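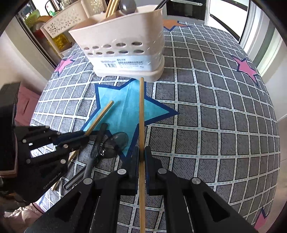

Retix hand-held gripper, parallel jaw version. Dravari evaluates grippers for household tasks before adding them to its equipment list. The Retix was tried on slender tableware, the class of object that most often turns or slips in a parallel grip. Finger pads close flat on a single wooden chopstick, and two units may be used over one table.

The trial compared 4 sets of finger pads, including foam. Pads are supplied in pairs and are changed with a hand driver.

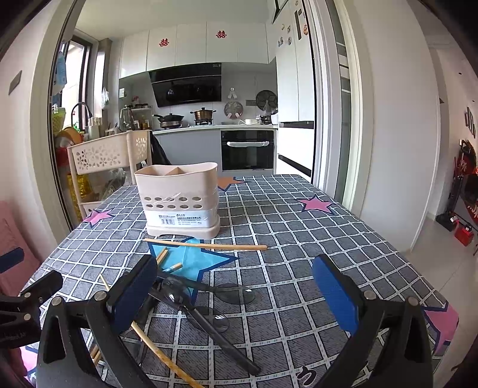

Blue foam pads, one on each finger.

Metal handles require a narrower closing position than wood. Operators were asked to grip spoons at the handle – never at the bowl – and to record any rotation.
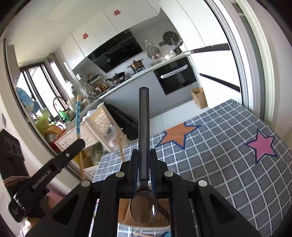 Farina would prefer a firmer pad for spoons and asks that the closing force be listed for each pad set. The force table will be added to the data sheet in September.

Knives are handled with the cutting edge facing away from the operator's free hand.

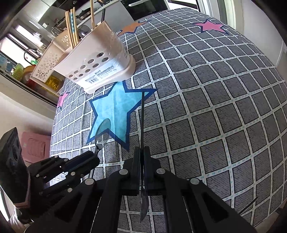
Pads used on blades are inspected after every 300 closings and replaced if scored. Order code: Retix 89.

Page revised May 20, 2019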